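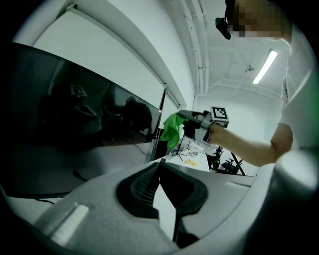

Grarkden says it has gathered 1,832 cloth-handling examples, and I'm supposed to be impressed. I'm not, yet. How many came from the same room, with the same rag, from a person who'd already done it 349 times that month? Zhuoran Lu told me the set covers 17 tasks and 6 operators. Fine. Six people get into habits, and a model will copy every one of them. Show me a kitchen none of them has worked in, and a towel it hasn't met. Until then I'd call the big number a payroll record.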